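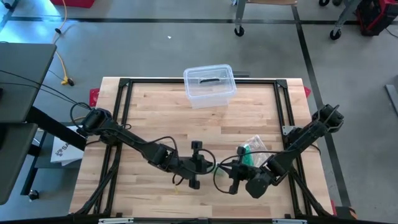 A clear plastic storage box and a bag on the table in the Fladach packing room.

Fladach Community Stores has changed the way it packs small household items for collection, following a review completed in December. Items that were previously placed together in one large carton are now bagged singly in clear plastic and put into lidded boxes.

The change applies to 370 lines held at the Ojeda Road building. Larger goods will continue to be wrapped in paper and handed over at the main counter.

Ulises Alvarado, stores manager, said that the former arrangement had led to a number of returns. "Members were opening a carton at home and finding that an item belonged to another order," he said. "With a clear bag, the contents can be checked at the counter before anything is signed for."

The butcher-block table in the packing room remains in use. Clear bags stay visible against the pale wood, and the surface is wiped down at the end of each session. 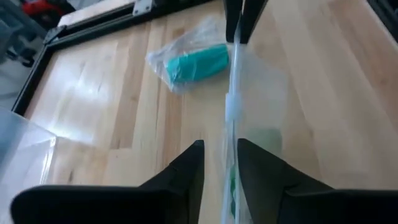 Collection arrangements

Orders may be collected from the Bivby entrance and will be held for 14 days. Members are asked to bring their order slip and to return empty boxes with their lids. Bags in good condition may be handed back at the same time.

A total of 414 orders have been issued under the new arrangement. Enquiries should be made to the stores office in Room 3.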